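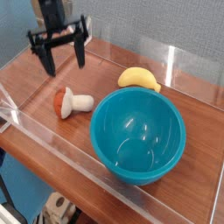

Reviewed by the Bevness hardware desk
Staff reviewer, small automation

The Ginditz is a two-finger gripper sold as an add-on for tabletop arms. It costs $400 with the mounting plate. We used it for 60 hours on pick-and-place work with toy food and a plastic bowl.

Mounting was simple, though the printed guide skips the cable routing. The fingers are long, so you can reach the bottom of a deep bowl without the wrist getting near the rim. Setting the opening width takes a few tries in the software, and the menu for it is hard to find.

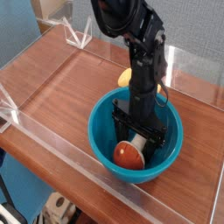 The Ginditz down in the bowl with the toy mushroom.

Soft, round items are the harder test. I had to lower the closing force from the default before I was happy with it. The older Valance gripper costs $634 and has a better manual, but its fingers are shorter.

Spare finger pads come 2 to a pack. I would like to see a set included in the box. For light bench work, the Ginditz is the one I would buy.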